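Dry stone walling
From the Flamport Companion to Country Crafts
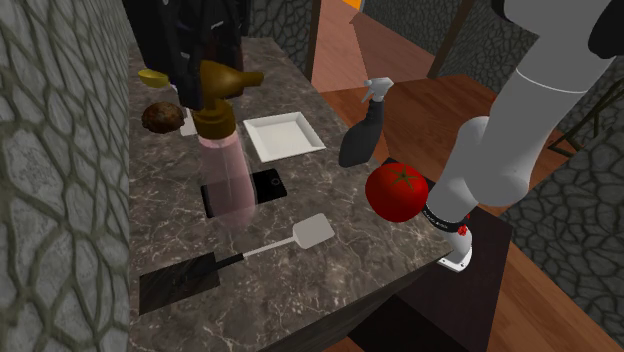

Dry stone walling is the craft of building walls from stone without mortar. The stones are held in place by their own weight and by the way each one sits on its neighbours. It is one of the oldest building methods still in daily use, and a wonderfully clever one: a good wall bends a little with the ground, lets rainwater through and can be taken apart and put up again with the same stone.

Walls of this kind are found wherever there is plenty of loose stone and not much timber. They mark fields, shelter sheep, hold up terraces and carry paths across steep ground.

Structure

Most field walls are double walls. Two outer faces are built side by side, leaning slightly towards each other as they rise, and the gap between them is packed with small stones called hearting. The lean is known as the batter. Hearting looks like rubble but it does a great deal of the work, and wallers can be very strict about it. Each piece should be set by hand and wedged tight. If it is shovelled in, it settles over the years and the faces begin to bulge.

Large stones called throughs are laid across the full width of the wall, usually at knee height or a little higher, to tie the two faces together. The top is finished with a row of cope stones, often set upright like books on a shelf. Their weight presses everything below into place, and they also put off any sheep thinking of climbing over.

Single walls, one stone thick, are common where the stone is big and rough. Daylight shows through the gaps, and livestock seem to dislike the look of them, so they make a better barrier than you might expect!

Building a wall

Work starts with a shallow trench dug down to firm soil. The biggest stones go in first as footings. Wooden frames in the shape of the finished wall are set up at each end, with strings stretched between them to keep the faces true. The strings are moved up after each course.

The basic rule of laying is "one on two, two on one". Every stone should cross the joint between the two beneath it. A joint that runs straight up through several courses is called a running joint, and it is a weak spot. Stones are placed with their long side running into the wall, even though it is tempting to show off the longest edge on the face.

Few tools are needed. A hammer, a spade, a crowbar, string and a pair of strong gloves will do for most jobs, and plenty of wallers leave the hammer alone for hours at a time. Much of the skill lies in looking at a heap of stone and seeing which piece will fit. Many learners are told never to pick up a stone twice, a rule that almost everyone breaks on their first day.

Local styles

Styles follow the rock underfoot, and this is where the subject becomes a real joy. Slate splits flat and gives thin, even courses. Granite comes in rounded lumps that have to be balanced with great care. Limestone weathers pale and often holds fossils, which turn up in the faces of quite ordinary field walls.

In the Welier valley the walls have small square openings at the base, known as smoots, which let water and rabbits through. The terraces at Pulari are older, with steps built into the face so that farmers can climb from one level to the next without a ladder. The longest unbroken terrace there runs for 900 metres.

Wildlife

A wall is a long, narrow home. Lichens and mosses take the outer stones, ferns root in the shaded side, and the hollows shelter wrens, toads, slow worms, mice and a host of spiders. The sunny and shady faces of one wall can hold quite different plants. Stoats use walls as covered roads between fields.

Repair

Frost, tree roots and careless climbers cause most damage. A fallen section is called a gap, and mending it is called gapping. The loose stone is cleared and sorted by size, and the wall is stripped back until sound work is reached on both sides before rebuilding begins. Cope stones are laid furthest away, as they will be the last to go back.

See also: Cobbled paving; Hedge laying; Terrace farming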